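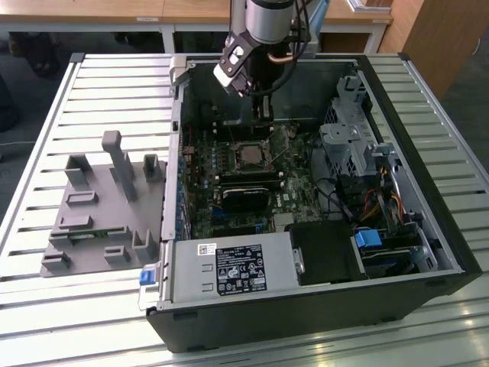

4.2 Processor placement inside the chassis

The second task family moves the work from a bare board to a complete desktop computer lying on its side on the slatted table. The policy must take a processor, bring it over the open socket, set it down in the correct orientation, and then close the retention frame. We call this sequence Skistard-C, and it is the longest of the sequences we evaluate. All of its stages are executed by one policy, without a switch between separate controllers and without a force threshold given by hand.

The difficulty comes mainly from two sources. First, the space above the socket is limited by the drive cage on one side and by the chassis wall on the other, and the cables between the board and the cage do not keep the same shape from one trial to the next. A path that was free in one trial can be partly blocked in the following one. Second, the contact area in this task is easy to damage. If the processor is dropped at an angle, or is pushed sideways after the first contact, the pins of the socket can bend, and the trial has to be stopped. For this reason we count any lateral motion under load as a failure, even if the processor finally sits in its place.

Demonstrations were collected by teleoperation at the Ultedton laboratory in February. The final set contains 676 episodes, recorded by two operators. Before the collection, both operators practiced on a discarded board until they could finish the sequence without help. Episodes with a wrong grasp were kept in the set if the operator corrected the error before contact. In an early test, a policy trained without these corrections was not able to recover when the processor turned slightly between the fingers, and it continued to the socket with the wrong angle.

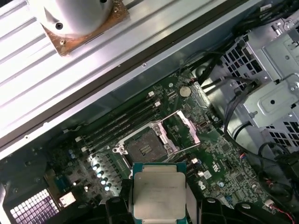
Figure 4. Wrist view with the processor held between the fingers and the socket open.

The wrist camera gives the most useful signal during the approach. In this view the edge of the processor and the outline of the socket are visible together (Figure 4), so the policy can correct the relative angle before the part reaches the pins. However, the same view has a clear weakness. The heat spreader is a brushed metal surface, and the engraved text on it is too small to be read at the resolution that we use. The orientation must therefore be known from the way the part was presented to the gripper, and the policy has to carry this information through the transport. We do this with a short history of eight past observations, which are encoded together with the current one. With a history of two observations, the policy often lost the orientation when the arm passed the drive cage.

The fixed camera has the opposite character. It shows the arm, the whole opening of the case and the fixture plate beside it, but the socket occupies only a small part of the image, and the gripper can hide it in the last part of the descent. We considered to remove this camera completely. The ablation in Section 5.3 shows that this is not a good choice: without the fixed view, collisions with the drive cage become more frequent, while the quality of the final alignment stays almost the same. The two cameras seem to divide the task between them, although nothing in the training objective asks for this.
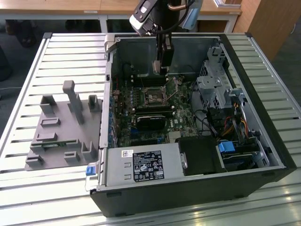 Figure 5. Fixed view of the workspace, with the fingers above the empty socket and the fixture plate to the left of the case.

We do not fasten the case to the table. Its position is changed by hand between trials, inside a marked area, and its rotation is changed by a small angle. The fixture plate is moved independently. Consequently, the policy cannot rely on a constant offset between the plate and the socket, and it has to localize both of them. The Punmont baseline, which estimates the pose of the board once at the start and then follows a planned path, is sensitive to this point. When the estimate is good, its motion is faster than ours. When the estimate is slightly wrong, the baseline has no way to see the error during the descent - it only stops when the measured force is already too high. 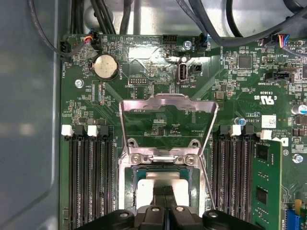

Closing the retention frame is the stage with the lowest success rate in our experiments. The operators did not all use the same strategy for it. One of them moved the frame with the fingers a little open, and the other preferred to close the fingers fully and to use them as a single tool. The learned policy shows both behaviors, and sometimes it hesitates between them near the socket. The second strategy has a practical advantage, as the closed pair is narrow and needs little room between the memory slots on the two sides of the socket. It also has a cost: from the wrist, the fingers cover part of the seated processor, while the frame standing upright behind them remains easy to see. We think that this is acceptable, provided that the seating is checked before the fingers come so close. A memory module in the outermost slot further reduces the free space on its side, and during the evaluation we therefore report trials with and without installed modules separately.

A stage is marked as successful only when the condition written in Table 3 is satisfied and confirmed by a person who did not operate the robot in that trial. For the placement stage, the processor must be flat in the socket before any part of the frame touches it. For the closing stage, the frame must be down and the lever must be under its hook. We do not give partial credit inside a stage. Trials stopped by the safety limit of the arm are counted as failures of the stage in which they were stopped, and they are not repeated.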